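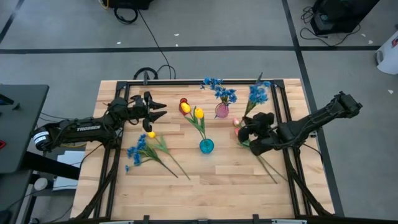 Tulips, blue sprays and two robot arms on the workbench at Pramwood.

I can't arrange flowers. I buy a bunch, cut the string and hope, so I was probably the wrong person to teach a robot how to do it!

Samira Geagea sat me down anyway and gave me a pair of handles, one for each arm. You move, they move. My first tulip took me 2 minutes and I swore at it twice (Samira says everyone does). The stems are the tricky bit, as you can't feel them at all, so you end up squinting at the gripper tips and holding your breath.

She wants 400 goes before the arms try it alone. I managed 52 by teatime and my shoulders ached, but I'd got quite fond of the little teal vase.
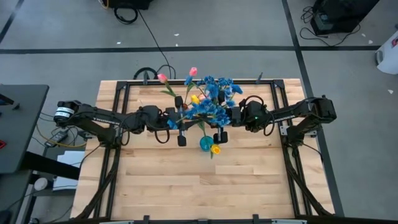 Handing over the controls

Adi Hartono took my seat in the end. He's quicker than me, and much calmer about blue petals.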